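Two months with the Melura metal storage bin: it's ugly and I love it

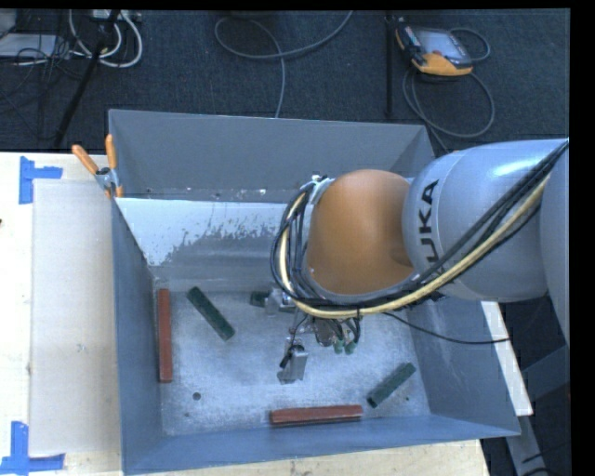 Rocío Beltrán
Garage and Workshop Reviewer
2020-10-04

I have owned a lot of plastic totes. I have also thrown out a lot of plastic totes, usually after a corner split in the cold or a lid gave up and started bowing like a potato chip. So when my neighbor told me he was done with plastic and had switched to metal, I went home and ordered a Melura (the large one, open top, no lid) before I could talk myself out of it.

It cost more than I wanted to spend. Let me get that out of the way. For the same money I could have had a stack of totes from the hardware store, and my husband pointed this out more than once while we were carrying the thing up the driveway. It came in one piece, already put together, which I was so happy about! The last shelf unit I bought was a Bokier and I still have the leftover bolts in a jar somewhere.

First job was the garden stuff. Trowels, hose fittings, the heavy clippers, a bag of gravel I keep moving from one place to another. Metal bins get scratched, and mine was scratched inside of a week. If you're the kind of person who wants things to stay pretty, you will be annoyed. I got over it by the second weekend.

Noise, though. Oh boy. Drop a pair of pliers in there and the dog leaves the room. I ended up cutting an old yoga mat to fit the bottom and that fixed most of it. I do wish Melura sold a liner, even a cheap one. Dornora makes a rubber mat that is close to the right size, but it slides around and I sent it back.

The other gripe is the rim. It isn't sharp exactly, but if you lean your forearm on it while digging for something at the bottom you'll have a line on your skin for an hour. I've started wearing long sleeves for it. Empty, mine weighs 17 pounds on the bathroom scale, so think about where you want it before you fill it, and please don't put it on a high shelf.

What I like is that it doesn't care. I've left it outside in the rain, I've stood on it (don't do that), I've hosed mud out of it and tipped it upside down against the fence to dry. No rust so far, though I'll check again in November when it's been through some real weather. My last Tapia tote smelled like fertilizer forever, and the Melura rinsed clean.

Would I buy another? I already did, for firewood, and that one lives on the back porch. If you only need to store blankets or Christmas lights, get plastic and save your money. For tools, dirt, rocks and kids' muddy boots, go with the metal.

Four stars out of five. I took one off for the noise and the rim, and I'd give half of it back if they'd sell me that liner.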